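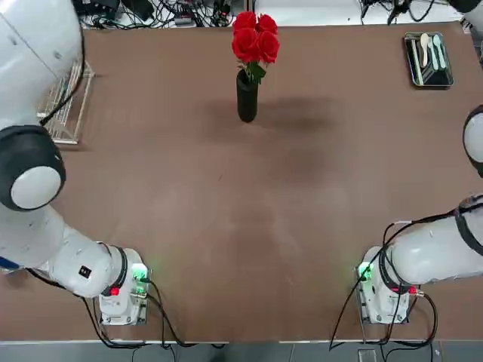 Working beside the arms: tips from the prep room

Siobhán Rafferty looks after table settings at Triltley, where two-armed units have taken over part of the tray and flower work. Her notes for new starters:

Keep each job to a few things. A vase, a tray and its spoons are plenty on one table.

Lay spoons parallel, bowls all facing the same way. Staff used to do this by eye, but now a crooked one can hold up the whole run.

Leave the middle of the table clear and keep your mug off it.

Practise flowers with artificial stems. Real ones bruise, and at five bunches a shift the cost adds up. 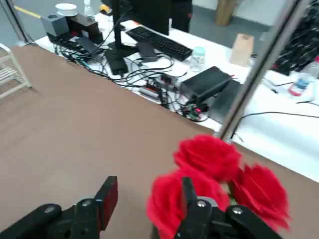
Artificial roses held by the stems, just under the blooms.

Tidy the leads on the bench at knock-off -- tomorrow's crew has to trace every one.

Rosters changed in June. Setting up and checking now take more of the day than placing, and there's less reaching, so sore shoulders are down. Some staff miss doing the flowers themselves. Fionnuala Mac Carthaigh keeps one table a week for hand arranging -- put your name on the sheet by the door if you'd like a turn.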